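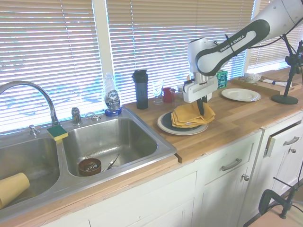
In Defense of the Kitchen Cloth Pile

Sun 4 December

Quick one today, dinner's on. I want to argue for cloth. Real cloth, folded, in a stack, out on the counter where a wet hand can get at it.

Not in a drawer. I've had it with the drawer. You spill, you grab, you've got sauce on the handle and on three clean towels you didnt need. The people who sell storage want everything behind a door. Sirkel's fall catalog had a whole kitchen with nothing out at all, not even soap. Who washes a pan in there?

My rule is 26 cloths for a house of four. Sounds like a lot. It's one small load, and it means I never have to think about it. Half are cheap, from Clenen, and they've gone frayed at the edges, and I don't care one bit. A frayed cloth still picks up water. The other half are terry, and terry is the better cloth, I'll fight anyone on this — the loops hold more and they get softer if you leave the fabric softener alone.

Valtteri Nieminen wrote in back in August to say I was wrong about paper towels. He goes through a roll every 6 days and says cloths are dirty. Fair point if you use the same one all week! So don't. One cloth, one mess, into the wash. Hot. That's the whole system. 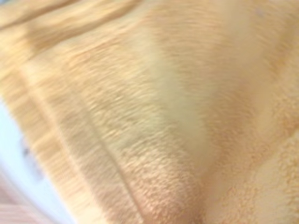 And fold them. I know, I know. I used to dump mine in a basket and call it done, and then I'd pull out one and get five. A fold doesn't have to be neat. Half, half again, stop. My stacks lean and they look a bit sad next to the ones in the Eide ads, but I can take the top one without looking.

Where to put the stack is the only hard part. Near the sink but not so near it gets splashed. On top of the plates if that's where the room is, just shift them before supper. I've seen a steel holder from Jarkska for this, 300 for what is basicly a tray. No. A plate is a tray. You own plates.

What I'd keep the sponge for: pots, stuck egg, the bottom of the oven dish. Everything else, cloth. Counters, hands, glasses, the dog's feet. I replace maybe 8 a year and the old ones go out to the garage for the bike.

Right, the potatoes are boiling over. Grabbing a cloth.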